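Chapter 7
When the Work Changes: Automation in Housekeeping and Room Service

What this chapter covers

How tasks are divided between people and machines in a lodging business
Why simulated rooms are used before real ones
Changes in job content, pay grades and pace of work
The questions workers and supervisors should ask before a system is introduced

Key terms: task inventory, exception, handover, simulation, pace setting, displaced task, residual task

7.1 A property with 315 rooms

Heltura is a lodging company that runs long-stay apartments and small hotels. Its largest property, in Plirkwood, has 315 rooms. Before any automation was considered, the rooms were cleaned and reset by a housekeeping department working in two shifts. A room attendant was given a list at the start of the shift, took a loaded cart from the linen room, and worked down the list alone or with a partner. Supervisors inspected finished rooms and released them to the front desk.

On paper this looks like one job. In practice a room attendant does many small jobs in a row, and they differ a great deal from one another. Stripping a bed takes strength and reach. Wiping a bathroom takes attention to corners. Deciding whether a half-full shopping bag is trash or property takes judgment, and a wrong decision can cost the company a guest. Picking up the things people leave behind takes very little time for each item, but the items are never the same and are never in the same place.

When managers at Heltura first discussed automation, they asked, "Can a machine clean a room?" The question was too large to answer. The property's working group replaced it with a task inventory, a written list of every separate action performed in a room, who performs it, how long it takes, and what can go wrong. The first version of the inventory was written by supervisors from memory. It left out a good deal. Attendants who read it pointed out that it had no line for moving guests' belongings in order to clean under them, no line for checking between the bed and the nightstand, and no line for dealing with a guest who comes back early. The second version was written by attendants and supervisors together and was almost twice as long.

A task inventory is the starting point for nearly all of the analysis in this book. You will be asked to write one of your own at the end of the chapter.

7.2 Sorting the tasks

Once the inventory was finished, each task was placed in one of four groups.

Group A: tasks already done by ordinary machines, such as vacuuming and laundry pressing.
Group B: tasks that a robot might do with an attendant nearby.
Group C: tasks that a robot might do alone in an empty room.
Group D: tasks to be left with people.

Most of the disagreement was about Groups B and C. The supplier, Tedard, had proposed a two-armed system that could pick up small objects left in a room and put them in a bin or on a shelf. The supplier placed this work in Group C. The attendants placed it in Group B, and some of them in Group D. Their argument was that an object left on a bed is often the thing a guest will telephone about. A charger, a book, a ring or a child's toy has to be noticed, kept with the right room number and written in the lost property log. The picking up is the easy part.

The final inventory divided the work more finely. "Collect left items" became five tasks: find the item, decide whether it is trash or property, pick it up, put it down in the right place, and record it. The robot was considered for the third and fourth. The second and fifth stayed with the attendant. Finding the item was to be shared, with the attendant having the last word on whether a room was clear.

This kind of splitting is common when automation comes into a workplace. A job title rarely disappears in one step. Some tasks inside the job are moved to a machine (displaced tasks), and the ones that remain (residual tasks) are put together again into something that may or may not resemble the old job.

7.3 Practice in a simulated room

Tedard's system was not brought into the Plirkwood property at first. It was tried in simulation, meaning that both the room and the robot were computer models. In a simulated room the arms can close on an object, drop it, push it off the bed or miss it altogether, and nothing is broken. The room can be reset at once and the attempt repeated with the object turned a different way.

The modeled rooms were furnished in the manner of an ordinary bedroom. Small household objects were laid out in them one at a time or in groups. A flat case is a useful test item. It is thin, it lies close to the surface, and a gripper has to come in at a suitable height and angle to take hold of it by the edges.

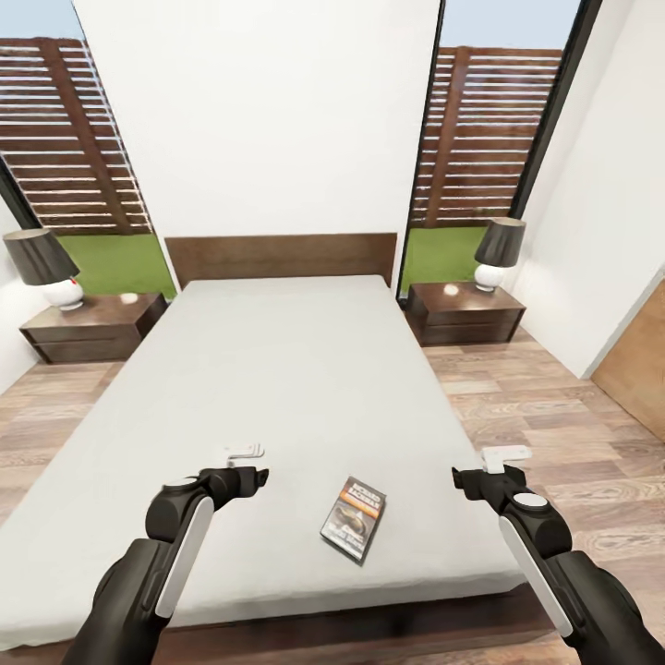
Figure 7.1 A simulated bedroom used for handling work. The robot's two grippers are above a bare mattress, on either side of a DVD case.

Attendants from the day shift were invited to watch some of these sessions in February and to comment. Their comments were practical. They said that a stripped bed is the easiest surface in the room, and that most left items turn up when the bed is still made or half pulled apart, under a fold of the sheet or inside a pillowcase. They asked for trials with bedding on the mattress. They asked what the robot would do with a glass of water. They also asked where the attendant was supposed to stand, given the width of the aisle between the foot of the bed and the wall in the smaller rooms.

The last question had not been raised before. The floor plans given to the supplier showed the furniture but did not show a cart in the doorway or a person at work. The plans were redrawn, and the smallest room type was taken out of the trial.

Simulation has limits that students should keep in mind. A model includes what its makers put into it. Sheets, cords, crumbs and damp towels are harder to model than boxes and shelves, so early results may look better than the results that follow in a real room. A system that does well in simulation has earned a trial on site. It has not yet shown that it can do the work.

7.4 The site trial

The site trial used 30 rooms on a single floor. Attendants on that floor were given a shorter room list during the trial and were paid at their usual rate. At the end of it, the log held 2,992 recorded pickups. For each one the log showed the type of object, whether the robot finished the task, whether an attendant stepped in, and the reason.

An event in which a person has to step in is called an exception. Exceptions matter more to workers than average speed does, for two reasons. First, an exception interrupts whatever the attendant is doing. If the attendant is halfway through a bathroom when the robot stops, the bathroom has to be left and picked up again later. Second, exceptions tend to come in bunches. A tidy room may produce none. A room used by a family for a week may produce many, and these are the rooms that were already the hardest to finish on time.

Attendants reported less bending to the floor and over the bed. Several said that their backs felt better at the end of the shift. They also reported more walking, as they went back and forth to answer stops, and a feeling of being on call to the machine. One written comment from the end-of-trial survey read: "I used to plan my own room. Now I plan it around when it will need me."

The comment describes a change in pace setting. Under the old arrangement the attendant decided the order of work inside each room, and the supervisor decided only the list. During the trial, part of the order was decided by the robot's stops. Research on factory work has long treated control over pace as an important part of how people experience a job, and the same is true in service work. It should be considered along with wages and hours when a new system is planned.

7.5 New work and who gets it

Every system of this kind brings some new work with it. At Heltura the new tasks included moving the robot between rooms, cleaning the gripper pads, charging, checking the log at the end of the shift, and reporting faults to the supplier. None of these appeared in the attendants' job description.

At first they were simply added to the shift. After complaints, the company wrote a new position, equipment attendant, one grade above room attendant. The training was provided by Aerts, an outside firm, and was given during paid hours. More than 500 employees across the company's properties were told that they could apply as positions opened.

Two problems followed. The training was offered only on the day shift, so evening workers had to change shifts to attend. And the written test used at the end of the course relied heavily on reading a technical manual in English, which was a barrier for some experienced attendants who handled the equipment well. The schedule was changed. The test was replaced with a practical check in a room, with the written section kept short and offered in three languages.

The company also had to decide what to do with the time that was saved. There are usually several choices. The same people can clean the same number of rooms with less strain. They can clean more rooms in the same hours. Or fewer people can be scheduled. These choices are made by managers, sometimes in agreement with a union, and the robot does not make them. Two hotels can buy the same equipment and end up with very different workplaces.

7.6 Reading the rest of the chapter

The remaining sections take up each of these points in more detail. Section 7.7 gives a method for writing a task inventory and testing it with the people who do the work. Section 7.8 deals with exceptions and how to record them. Section 7.9 covers safety in small rooms shared by people and moving arms. Section 7.10 looks at job grading and training.

Before you go on

1. Choose a job you have done or can observe for an hour. Write down every separate task, including the ones that take only a few seconds.
2. Mark the tasks that call for a decision about someone else's property or privacy. Who should make that decision, and why?
3. Look again at the attendants' comments on the simulated rooms in Section 7.3. Which of them could the supplier have learned from floor plans alone?
4. Suppose the site trial had been judged only on pickups finished per hour. What would have been missed?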